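Why do metal lids shine in stripes?

Grab a jar or a canister with a steel lid. Tip it under the kitchen lamp. See the bright stripe? Now turn it – the stripe stays put and the lid spins under it. Weird, right?

It's all about scratches. Tiny ones. Steel can be polished smooth like a mirror, or it can be brushed, so it's covered in thin little lines. Each line bounces light out sideways. Lots of lines pointing the same way = one big glow.

On a round lid the lines can fan out from the middle, like slices of pie. Some slices catch the light and go silver. Others miss it and look gray, even charcoal. The rim has lines too, but those go round and round in rings. 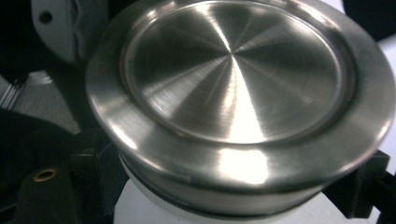 Try it yourself

You need: a shiny steel lid, a flashlight, a darkish room.

1. Put the lid flat on the table.
2. Shine the flashlight from one side. Where's the brightest bit?
3. Walk the light slowly around the lid. Watch the slices swap – dark ones go bright, bright ones go dark.
4. Hold something red or pink close by. Does the metal pick up teh color?

No steel lid? Bottom of a pan works sometimes. Old CDs are good too, but you'll get rainbows, and thats a different story (see Wukik page 36).

Word to know

Reflection – light bouncing off something. Mirrors do it neatly. Brushed steel does it messy, so no clear face in there, just a blurry you.

Next time: why spoons turn you upside down.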